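Waltside Gallery: The Fruit Table

Every December the Waltside supper club swears it will do a proper dessert, and every December it does fruit. Up to 30 people come, most of them having eaten beforehand, and the fruit goes home in coat pockets.

The spring supper was meant to be different. Shirley Holroyd had a recipe for a tart with 3 kinds of pastry in it. Then she read the recipe. Fruit it was, and Leopoldo Arriaga was sent out with a list and came back with his own ideas, as he does.

The brief was "something colorful." On that point there can be no complaints. The blue tablecloth with the mountains on it is Phyllis Wainwright's – she would like it back without stains this year, and has asked us to print that. 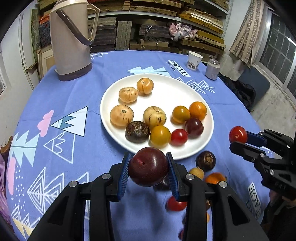 The big oval plate, with overflow on the mountains. Dark plum-like one up front, cherry tomato at right.

Yes, tomato. The argument over whether it belongs on a fruit plate took up most of the soup course. Tsehay Derese was for, Gebremedhin Tekleab was against, and both of them had seconds of everything while they made their case.

A word for the spotted, the scarred and the slightly flattened. Shirley wanted them turned good side up. Leopoldo said they didn't all have one. We left them as they were, and the yellow one with the dark blemishes has its admirers, mostly Leopoldo.

The nearly black ones with the tan scars started a guessing game that ran well past coffee. Gebremedhin offered three different answers, each with more confidence than the last. His final one was a cheese.

Page put together by Phyllis, May 27, 2019. Tablecloth still not returned.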